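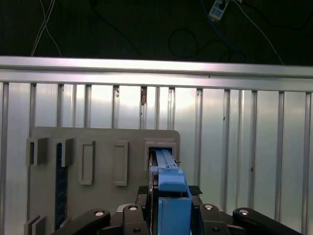 替补席以外

克勒坦特联赛（Cleltent）纪律与注册事务处收到拉斯蒂斯俱乐部（Rastis）申诉的时候，是星期二下午。按照章程，凡涉及租借球员出场资格的申诉，须由一名独立审查员受理，并在下一轮比赛开球之前作出书面裁定。当值审查员为安霍亚·卡拉斯科。

申诉书共四页，措辞克制。拉斯蒂斯称，布罗雷克斯俱乐部（Brorex）在上周末的比赛中，于第八十一分钟换上了门将米克洛什·维达，而维达系拉斯蒂斯租借给布罗雷克斯的球员，依照双方签署的租借协议，不得在对阵母队的比赛中出场。比赛以一比一结束。拉斯蒂斯请求改判本队获胜，并对布罗雷克斯处以罚款。

卡拉斯科将申诉书读了两遍，然后调阅了租借协议的存档副本。第七条写得很清楚：“球员不得代表租入方参加与租出方之间的任何正式比赛。”条款下方有三个签名，其中一个属于维达本人，字迹潦草，末笔拖得很长。

她随即向布罗雷克斯发出通知，要求该俱乐部派员到场说明情况，并允许其提交书面材料。

听证在次日上午十点举行，地点是联赛总部二楼的小会议室。代表布罗雷克斯出席的是俱乐部秘书乔琳·普伦德加斯特，以及主教练沃恩·拉瑟福德。代表拉斯蒂斯出席的是足球事务主管拉克伦·麦卡利斯特。维达作为当事球员列席，他穿着俱乐部的外套，坐在靠门的椅子上。

普伦德加斯特首先陈述。她承认第七条的存在，也承认维达确实出场。她提出的理由是，当日首发门将在第六十四分钟手指骨折，第一替补门将在第七十九分钟与对方前锋相撞，经队医检查后不得继续比赛。名单上已没有其他门将，换人名额尚余一个。

“维达为什么会在名单上？”卡拉斯科问。

“他不在最初的名单上。”普伦德加斯特说，“青年队门将当天早晨发烧，我们在开球前一小时提交了变更。第四官员签收了。”

“提交变更时，贵方是否知道第七条？”

普伦德加斯特沉默了片刻，回答说知道。她说，当时的考虑是替补席上总该坐着一个会用手接球的人，而所有人都认为他用不着站起来。

卡拉斯科请书记员将这句话照录在案。

麦卡利斯特的陈述较短。他说拉斯蒂斯对两名门将受伤表示遗憾，俱乐部已派人前往医院探望。但协议就是协议，租借制度之所以能够运转，靠的是租出方相信白纸黑字会得到遵守。拉斯蒂斯目前排名倒数第三，两分之差可能决定俱乐部的去留，他有义务为此争取。

“当时贵队是否可以提出异议？”卡拉斯科问。

“我们的教练组提出了。”

“向谁提出？”

麦卡利斯特翻了翻面前的文件，说是向第四官员口头提出的，第四官员表示租借协议的内容不在他的职权之内，建议赛后书面申诉。

这一点与比赛报告相符。卡拉斯科在报告的相应段落旁画了一道竖线。

随后是拉瑟福德。这位主教练在布罗雷克斯执教已有多年，说话缓慢，陈述时双手始终平放在桌上。他说换人的决定由他一人作出，俱乐部没有参与，球员也没有参与。他记得当时萨特克利夫球场（Sutcliffe）风很大，客队球迷看台在唱歌，他回过头，替补席上的人都看着他，只有维达低头看着自己的手套。

“我可以让一名后卫去守门。”拉瑟福德说，“我有一名后卫，个子很高，训练时喜欢站到门里去。我想过他。我大概想了十秒钟。”

“为什么没有这样做？”

“他今年十八岁。守丢了，他要记一辈子。”

卡拉斯科告诉他，此项理由在章程中没有对应的条款。拉瑟福德说他明白。

最后，审查员询问维达是否愿意作出陈述。她提醒他，球员在此类案件中没有作证的义务，他的沉默不会被作不利解释。

维达站了起来。卡拉斯科请他坐下，他便又坐下了。

他说，他在拉斯蒂斯长大，十一岁进入青训营，每天乘末班公共汽车回家。去年夏天俱乐部告诉他，租借到布罗雷克斯对他有好处，他可以得到比赛机会。从八月到上周末，他没有得到过一次比赛机会。上周末的九分钟，加上补时，是他成年队生涯的全部。

“你知道第七条吗？”

“知道。签字的时候麦卡利斯特先生给我念过。”

麦卡利斯特点了点头，没有抬眼。

“那么你为什么上场？”

维达想了很久。书记员停下打字，看了看墙上的钟。

“教练叫了我的名字。”他说。

卡拉斯科又问他，第八十八分钟的那个点球，他是否尽了全力扑救。问题一出口，普伦德加斯特便表示反对，认为这与出场资格无关。卡拉斯科说，申诉书第三页暗示比赛结果的公正性受到影响，因此有关。反对不予采纳。

比赛报告对此事的记载只有一行：“第八十八分钟，客队点球，未进（门将扑出）。”客队即拉斯蒂斯。主罚者是维达在青训营时的室友。

“我知道他会踢左边。”维达说，“他从小踢左边。他也知道我知道。”

“所以？”

“所以我等他换边。他没有换。”他停了一下，“我差点没够着。”

听证于十一点四十分结束。卡拉斯科请各方在走廊等候，随后又改变主意，通知各方先行离开，裁定将于当日下班前送达。

她独自留在会议室里起草。联赛2073年修订的章程规定，违反租借协议中的出场限制，属于合同双方之间的违约行为；只有在球员注册本身无效时，比赛结果方可更改。维达的注册有效，各项手续齐备。条文没有给改判留下余地。

罚款则是另一回事。章程附表列明，此类违约的数额不得低于400，不得高于4000，由审查员酌定。她在空格中先填了一个数字，划去，又填了一个。

裁定书正文如下：

一、驳回拉斯蒂斯俱乐部关于更改比赛结果的请求，一比一的比分维持不变。

二、认定布罗雷克斯俱乐部违反租借协议第七条，处以罚款400，由该俱乐部支付给拉斯蒂斯俱乐部，指定用于青训营。

三、对沃恩·拉瑟福德予以书面警告，记入档案。

四、对球员米克洛什·维达不作任何处分。

五、比赛报告应予补正。原文“门将扑出”一语未载明球员姓名，不符合报告格式的要求，应由当值第四官员补录。

裁定书在下午四点五十分送达双方。拉斯蒂斯在规定期限内没有上诉。据事务处的收文登记，该俱乐部此后只来过一封函件，由麦卡利斯特签署，要求取得补正后的比赛报告副本一份。来函没有说明用途，事务处依例寄出。

补正后的那一行写作：“第八十八分钟，客队点球，未进（门将扑出，M. 维达）。”

赛季余下的比赛中，维达又坐了七次替补席。租借期满后，他返回拉斯蒂斯报到，乘的是早班公共汽车。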